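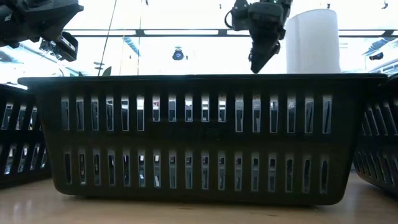
Trolto's second record, Ziltside, was mastered quieter than the debut, and the difference shows on vinyl more than on the stream. I bought the LP in March from a shop in Pritbridge. The stamper is marked 1403 in the dead wax on side A. The pressing run was 3000 copies, on standard black.

Side A holds three tracks and runs to almost 16 minutes, so the grooves are cut wide and the bass on "Rajput" has room. That track is in 7/8 for the verses and drops to 4/4 for the chorus. The kick is tuned to the root of the bass line, which keeps the low end tidy at the cost of some punch. On the debut the two instruments fought each other below 80 Hz.

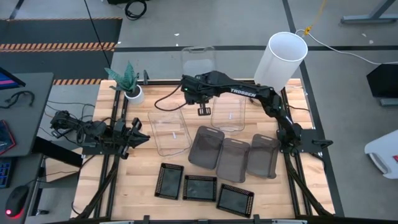
Side B is less even. The opener has a rhythm guitar panned hard left with no counterweight until the second verse, and on headphones it gets tiring. The organ in the closing track sits at the centre of the mix and masks the vocal from the bridge onward. I tried a different cartridge and heard the same thing.

My copy has one audible tick in the lead-in and a slight edge warp that tracks without trouble. Sleeve is a plain single pocket, no lyric sheet. I would still rank it above the debut, mostly on the strength of side A. The CD has a different running order and I haven't compared the two.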